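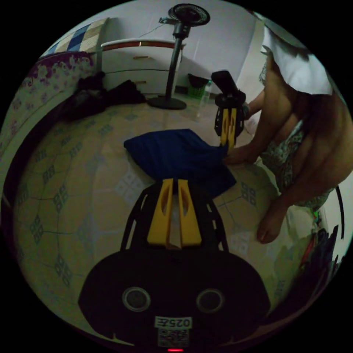 Former catcher Iraklis Galanis has retired from baseball after 6 seasons with the Dratberg club, ending a career of 300 games. He told teammates after training and the club confirmed it in a short statement on 2/12/24. There was no farewell lap and no jersey in a glass case, and the mood in the change rooms was about as formal as a crumpled blue cloth left on a tiled floor. Galanis said that suited him fine.

He had missed most of the past season with a knee injury and last played in June, when he caught three innings against Kikum before coming out of the game. Surgery followed and he did not get back to full training.

Galanis, who keeps his private life to himself, is married and has three children. He and his wife met while he was playing for Cuvby, his first senior club, and the family plans to stay in Dratberg. He said he had turned down an offer to coach overseas so the kids could finish school with their friends.

Asked what he would do next, he said he would keep working at the sports store he part owns and might help the junior catchers if the club wanted him.

"My knees are done but I can still talk," he said.

Dratberg has not named a replacement. The club said a crowd of 900 watched his last home game, its best turnout of the year. Members will be able to meet Galanis at the season launch, and tickets will be sold through the club office.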